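Solska Court Notes: read me first

Welcome, and thank you for stopping by! The set gathers 62 plain-English summaries of public order hearings at the Solska and Basance magistrates' courts, typed up by Antonina Zhuravel from her own notebooks (her handwriting is worse than you would think, so do bear with the odd query mark).

Each summary gives the charge, the plea, what the prosecutor argued and how the hearing ended. Defendants appear by initials only, and anyone under eighteen has been left out altogether.

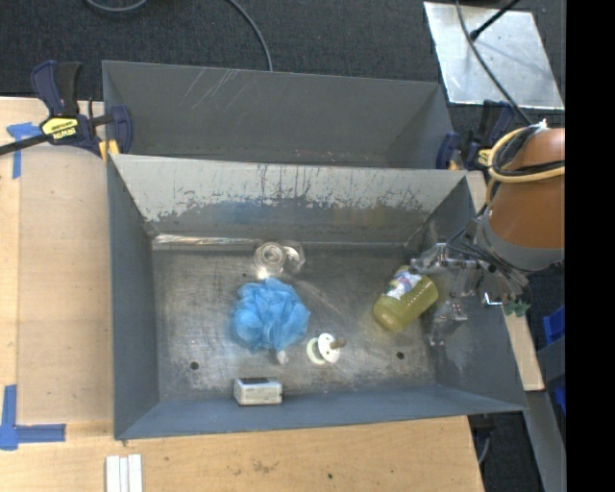 What to watch for

In 42 of the summaries the case was still open when the notes were last checked, on 4/9/23, so please don't treat a charge as a finding of guilt. Two hearings were moved from Basance to Solska part way through and are filed under Solska.

Using the notes

Quote as much as you like, with a line saying where it came from. If you spot a mistake, do write to Antonina with the summary number and she'll go back to the notebook and put it right in the next version, which should be ready in May.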